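Who Decides What Counts as an Example

Institutions that train robots by demonstration have become skilled at reporting quantity. Proposals state how many episodes will be collected, and annual reports state how many were. Far less is written about the rules by which an episode is accepted or thrown away. I believe those rules deserve the same scrutiny as the models trained on the result.

At Tornholm, where I supervise data preparation, the collection completed in May held 2805 simulated episodes. Our first acceptance rule was simple: if the task ended in success, the episode was kept. Ada Rinaldi reviewed a sample of 300 and objected. In many of them the gripper had pushed the object against a surface until it happened to settle between the fingers. The success flag was correct. The behavior was one that no operator would wish a machine to learn, and we had been storing it as good practice.

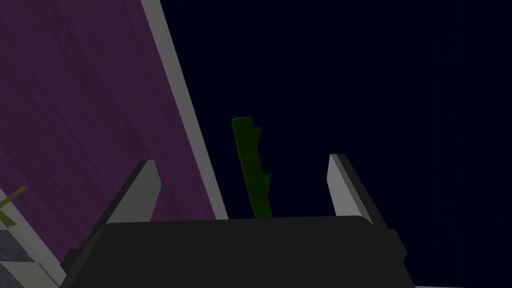 TORNHOLM, June 20, 2018

The view from the gripper is the one our reviewers now consult first. With the fingers apart and the green piece standing in the gap between them, a reviewer must judge whether the approach is sound before the outcome is known. A dark background offers little help in judging depth. Two competent people may disagree, and under the old rule their disagreement would never have been recorded.

Jonatan Hellström has argued that such review is too slow, and that a sufficiently large collection will absorb its own errors. I take the argument seriously. It holds when errors are scattered. Ours were not scattered, as they came from a single scripted controller that made the same mistake in the same situation. Adding episodes from that source would have added more of the mistake.

The opposite error is also common. The group at Clunell discarded every attempt in which the gripper paused or corrected itself, and was left with a very clean set. Hertta Lappalainen, who later worked with it, found almost nothing in it about recovering from a poor approach. Hesitation had been treated as a defect when it was part of the work.

I would ask that any group releasing a collection publish its acceptance rules in full, keep its rejected episodes, and record where reviewers differed. Storage is cheap in simulation, and the cost of review can be planned for like any other. Telmo Bravo has proposed a shared form for this purpose, 7 fields in all, and we intend to adopt it for the next round.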